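Pondport Shared House FAQ
Moving in, bills, cleaning, all that
Updated Sep 30, 2023 by Marit Rønning

Read this before you message me please. Most of it is in here.

When is rent due?
First of the month. Bank transfer, room name in the reference so I can tell who's who.

What's in the rent and what isn't?
Water, internet, bin fees: in. Power and gas: split evenly between whoever is on the lease that month. Last winter bill was $583 for the whole house, so budget for it. Heaters off when you go out.

Is there a kitty?
Yep. $40 each a month, goes to Siv. Covers toilet paper, tissues, dish soap, bin bags, oil, salt. Doesn't cover your fancy cheese.

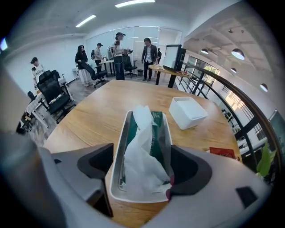
Who do I tell when something's running low?
Siv Engström, or write it on the fridge list. She shops on the weekend, so anything added after Friday night waits a week.

Can I have people stay over?
Sure, up to 3 nights in a row. Longer than that, ask the house first. Partners who are here most of the week chip in for power, we've had this fight already.

Where do I park?
Street only. The driveway is Jussara's till her lease ends in July. Permits come from the council and you sort your own.

What about the big table?
Everybody's. Eat on it, work on it, do your puzzles. Clear your stuff by dinner. Use a mat under hot pans, teh finish marks easily and it comes out of the bond.
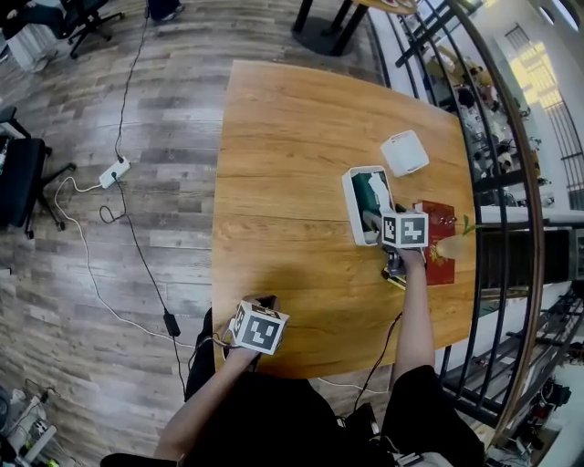
2 min read

How does the cleaning roster work?
4 jobs, swapped every Sunday: kitchen, bathroom, floors, bins and yard. Swap with someone if you're away. Tell them, dont just vanish.

Pets?
Mulligan is the house cat and he's plenty. No dogs, landlord won't budge. Fish are ok.

I locked myself out, now what?
Spare key is with Embla Söderlund next door. Before 9 pm if you can. Give it back the same day.

How much notice to move out?
4 weeks, in writing, email is fine. You can find your own replacement but everybody gets to meet them first. Bond comes back once the room's been checked and the last power bill is in.

Still stuck?
Text me. Not a call, I'm on shift most days.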